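Britham Housing Trust opens second round of its kitchen worktop scheme

2 Feb 2021

Britham Housing Trust has today opened applications for the second round of Clear Worktops, its programme of practical help for tenants whose kitchens are short of storage and preparation space. The new round will offer 200 places to households across the Zallach and Prikum estates.

The first round reached 137 households. Each received a home visit, a written plan for the kitchen and a small grant towards shelving, hooks or a replacement cupboard. Visits were carried out under the Trust's safety rules for work in occupied homes, and the same rules will apply to the second round. Tenants who would prefer to be advised by telephone may ask for this when they apply.

The Trust's survey of tenants, to which 1,155 replies were received, found that lack of clear worktop space was the most common complaint about kitchens after the condition of flooring. Many tenants reported that appliances in daily use had gradually taken over the area meant for preparing food. Toasters, small ovens and coffee makers were the items most often mentioned, together with chopping boards and storage tins that had no cupboard of their own.

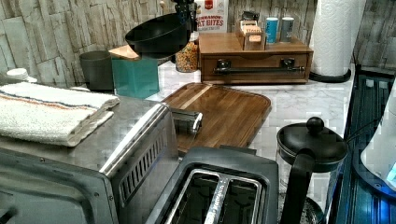

Advisers working on the scheme begin with the things a household uses every day and agree with the tenant where each should stand. Items used less often are moved to a shelf or cupboard, and one stretch of worktop beside the hob or sink is set aside for preparing food. No tenant is asked to give away or replace anything they wish to keep.

The written plan also covers safe use of the worktop. Tenants are advised to keep towels, paper and packaging off the tops of ovens and toasters, to leave the ventilation slots of appliances uncovered and to keep power cords away from the sink and the hob. Chopping boards may be stored upright against a wall or in a rack, where they take up less room and dry more quickly after washing.

Shelving and racks for the second round will be supplied by Mazandarani Joinery, which has its workshop in Prikum. Fitting is free of charge to the tenant. Any shelf fixed to a wall will be maintained by the Trust as part of the property.

Applications are open to all tenants of the Trust in Zallach and Prikum, including those who applied unsuccessfully for the first round. Forms may be completed on the Trust's website or requested by post from the Britham office. Home visits will begin in March.

Ends

Notes to editors

Britham Housing Trust lets and maintains rented homes in Britham, Zallach and Prikum.

Press enquiries should be addressed to the communications office, Britham Housing Trust.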